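A mesa que fica com tudo

Quem partilha uma sala com outras pessoas conhece o processo. De manhã a mesa está livre. Às onze já tem garrafas, cabos e um casaco. Ao fim da tarde ninguém sabe de quem são metade das coisas, e quem precisa de abrir um dossiê tem de empurrar o resto para o lado.

A Barrera, pequena empresa de mobiliário que trabalha sobretudo com salas de uso comum, passou parte do outono a olhar para este problema. Em outubro reuniu respostas de 683 pessoas que partilham mesas nos edifícios de Drendadton e Tarkley. A pergunta principal era simples: onde põe a mala quando chega? A resposta mais frequente foi "onde houver espaço".

O espaço, em geral, está junto à janela. O peitoril é a prateleira que ninguém desenhou como prateleira. Fica à altura certa, não atrapalha a passagem e deixa as coisas à vista do dono. Os sacos de pano vão lá parar primeiro, porque são moles e se encostam a qualquer lado. Depois vêm as carteiras e as malas mais pesadas, que os bengaleiros de ganchos finos nem sempre aguentam bem.

Com as bebidas passa-se outra coisa. Uma garrafa fechada raramente sai da mesa, mas vai sendo afastada para a borda à medida que o trabalho avança. Numa mesa de canto arredondado isso nota-se mais, e uma garrafa deitada precisa de pouco para rolar. No edifício de Tarkley experimentou-se um tabuleiro baixo, com 35 centímetros de largura, posto numa ponta do tampo. Custou pouco e continua lá. As garrafas em pé ficam dentro dele -- as outras também, quando alguém se lembra.

Para os sacos, a proposta da Barrera é um banco corrido por baixo da janela, com a mesma profundidade do peitoril. Em Drendadton montaram um em carvalho claro. O bengaleiro ficou para os casacos e para uma ou outra mochila leve.
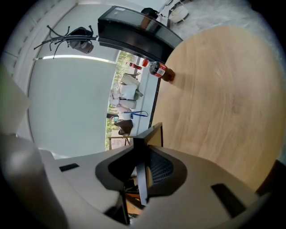 Em Sternby, onde a sala comum tem uma parede de janelas, uma leitora escreveu-nos a dizer que já tentou o banco e desistiu: os sacos passaram para lá durante um mês e depois voltaram ao peitoril, e o banco serve agora para as pessoas se sentarem a calçar as botas. Prefere ganchos largos, um por pessoa, com o nome escrito.

A Barrera reconhece que os ganchos resultam em grupos pequenos e fixos. Onde as pessoas mudam todos os dias, continua a recomendar o banco e uma arrumação rápida antes de fechar a sala: garrafas vazias para o lixo, tampo limpo com um pano húmido, sacos esquecidos todos no mesmo sítio.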